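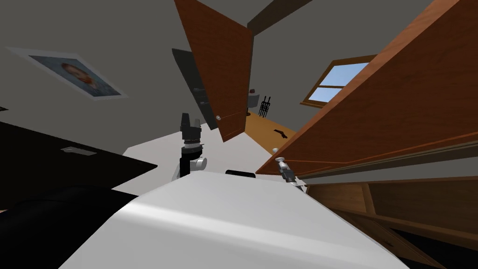
Ivenberg Topfscharnier 110 Grad mit integrierter Dämpfung im Test

Topfscharniere gehören zu den Bauteilen, über die beim Kauf einer Küche kaum gesprochen wird und die nach einigen Jahren trotzdem die meisten Nacharbeiten verursachen. Türen hängen, Fugen laufen auseinander, die Dämpfung schlägt durch. Der Hersteller Ivenberg bietet seit November eine überarbeitete Baureihe an, die sich vor allem an Umrüster richtet: Bohrbild und Topfdurchmesser entsprechen dem üblichen Standard, die Montageplatte ist separat erhältlich. Getestet wurde die Ausführung für aufschlagende Türen, im Vergleich mit dem ungedämpften Modell von Morais, das in vielen älteren Korpussen verbaut ist.

Lieferumfang und Verarbeitung

Die Packung enthält 14 Scharniere samt Montageplatten und Schrauben. Abdeckkappen für den Scharnierarm liegen bei, solche für den Topf müssen gesondert bestellt werden. Eine gedruckte Bohrschablone fehlt. Es gibt sie als Datei zum Ausdrucken, was bei falsch eingestellter Skalierung zu unbrauchbaren Ergebnissen führt. Wer mehr als zwei Türen bohrt, sollte ohnehin mit einer festen Bohrlehre arbeiten.

Der Topf besteht aus vernickeltem Stahl, der Arm ist gestanzt und an den Kanten sauber entgratet. Bei einem Exemplar saß die Feder der Dämpfung hörbar locker, es wurde aussortiert. Die übrigen zeigten kein messbares Seitenspiel. Die mitgelieferten Schrauben sind von mäßiger Qualität: Der Kreuzschlitz rundet schnell aus, wenn der Akkuschrauber nicht auf niedriges Drehmoment gestellt ist. Im Test wurden sie nach der ersten Tür durch eigene Schrauben gleicher Länge ersetzt.

Montage

Der Topf hat den gängigen Durchmesser von 35 mm, die Bohrtiefe ist mit 12,5 mm angegeben. Bei Fronten von 16 mm Stärke bleibt damit wenig Reserve. Ein Forstnerbohrer mit langer Zentrierspitze drückt sich auf der Sichtseite leicht durch, daher wurde die Spitze vor dem Bohren um gut einen Millimeter gekürzt. Bei Massivholz ist das weniger kritisch, dort reißt allerdings der Bohrungsrand aus, wenn mit zu niedriger Drehzahl gearbeitet wird.

Die Montageplatte wird in die vorhandene Lochreihe gesetzt. Im Korpus, der zuvor mit Scharnieren von Morais bestückt war, passte der Lochabstand ohne Änderung. Die Platten beider Hersteller sind jedoch nicht kompatibel: Der Arm von Ivenberg rastet auf der alten Platte scheinbar ein, sitzt aber vorne nicht bündig und löst sich unter Last. In der Anleitung steht dazu ein einziger Satz auf der letzten Seite. Ein deutlicherer Hinweis wäre angebracht.

Das Einhängen der Tür erfolgt per Clip von vorne nach hinten. Bei leichten Türen gelingt das einhändig, bei einer Hochschrankfront mit vier Scharnieren ist eine zweite Person sinnvoll. Begonnen wird mit dem obersten Scharnier. Zum Lösen wird ein Hebel am Armende gedrückt, der auch bei montierter Abdeckkappe erreichbar bleibt - ein Vorteil gegenüber dem Vorgänger, bei dem die Kappe zuerst abgehebelt werden musste.

Verstellung

Die Baureihe ist dreidimensional verstellbar. Seite und Tiefe werden über Exzenter justiert, die Höhe über eine Schraube an der Montageplatte. Der Verstellbereich beträgt seitlich und in der Höhe jeweils plus/minus 2 mm, in der Tiefe etwas mehr. Für das Ausrichten normaler Fugenbilder genügt das. Wer ungenau gebohrt hat, kommt damit nicht weit.

Der Seitenexzenter läuft gleichmäßig und hält seine Position. Der Tiefenexzenter hat in der Endlage einen toten Bereich von etwa einer Vierteldrehung, in dem sich nichts bewegt. Das ist gewöhnungsbedürftig, beeinträchtigt die Funktion aber nicht. Die Höhenverstellung wirkt nur, wenn an allen Platten einer Tür gleichsinnig gedreht wird. Wird nur oben gedreht, verspannt sich die Front und die Dämpfung arbeitet ungleichmäßig.

Dämpfung

Der Dämpfer sitzt im Topf und lässt sich über einen kleinen Schieber abschalten. Bei schmalen, leichten Türen ist das notwendig: Mit zwei aktiven Dämpfern bleibt eine leichte Front gelegentlich kurz vor dem Anschlag stehen und schließt erst verzögert. Mit einem aktiven und einem abgeschalteten Dämpfer war das Verhalten einwandfrei. Schwere Fronten werden ab einem Öffnungswinkel von ungefähr 30 Grad abgefangen und ziehen gleichmäßig zu.

Für den Dauertest wurde eine Tür mit zwei Scharnieren über 3000 Zyklen geöffnet und geschlossen. Bei Zyklus 659 trat erstmals ein leises Knacken am unteren Scharnier auf, das nach Nachziehen der Plattenschraube verschwand. Ab Zyklus 2229 war die Schließzeit erkennbar kürzer, der Anschlag blieb dennoch leise. Ein Austritt von Dämpfungsöl war am Ende des Tests nicht festzustellen. Eine Tür, die täglich mehrfach benutzt wird, erreicht diese Zahl innerhalb weniger Jahre. Über die gesamte Lebensdauer einer Küche sagt der Versuch daher wenig aus.

Zum Vergleich: Das Scharnier von Morais zeigte im selben Aufbau keinerlei Veränderung, besitzt aber auch keinen Dämpfer. Mit nachträglich aufgesetzten Dämpfern von Clevo lässt es sich ertüchtigen. Diese Lösung kostet weniger, trägt im Schrank sichtbar auf und muss bei jeder Tür einzeln positioniert werden. Bei Schränken mit Innenauszügen kann der Platz dafür fehlen.

Öffnungswinkel

Der angegebene Winkel von 110 Grad wurde an allen geprüften Türen erreicht. Für Schränke mit Innenauszügen reicht er je nach Einbausituation nicht aus, weil die Front in die lichte Öffnung ragt und der Auszug an der Türkante streift. Für diesen Fall führt Ivenberg eine Weitwinkelversion unter der Bezeichnung Zastidham. Sie verwendet dieselbe Montageplatte, baut im Korpus aber tiefer und wurde hier nicht geprüft. Bei Wandanschlüssen lässt sich der Winkel umgekehrt mit einem einsteckbaren Begrenzer auf 85 Grad reduzieren. Der Begrenzer sitzt stramm und ist nur mit einer Zange wieder zu entfernen.

Stärken und Schwächen

Positiv: Lochbild passend zu vorhandenen Korpussen, präziser Seitenexzenter, abschaltbare Dämpfung, gut zugänglicher Lösehebel.

Negativ: Schrauben von geringer Qualität, keine gedruckte Schablone, unklarer Hinweis zur Kompatibilität der Montageplatten, toter Bereich am Tiefenexzenter.

Bewertung

Für die Umrüstung einer bestehenden Küche mit ungedämpften Türen ist die Baureihe geeignet, sofern Scharniere und Platten gemeinsam getauscht werden. Der Zeitbedarf liegt bei vorhandenen Topfbohrungen im Bereich weniger Minuten je Tür, das Einstellen der Fugen nicht mitgerechnet. Bei neu zu bohrenden Fronten entscheidet die Bohrlehre mehr über das Ergebnis als das Scharnier. Wer nur einzelne Türen dämpfen möchte und mit einem sichtbaren Aufsatz leben kann, fährt mit der Nachrüstlösung günstiger.

Nachtrag: Abdeckkappen für den Topf sind laut Hersteller inzwischen auch in Anthrazit lieferbar. Die Bestellnummer steht im aktuellen Ersatzteilblatt, im gedruckten Katalog fehlt sie noch.

Stand: 8. Apr. 2024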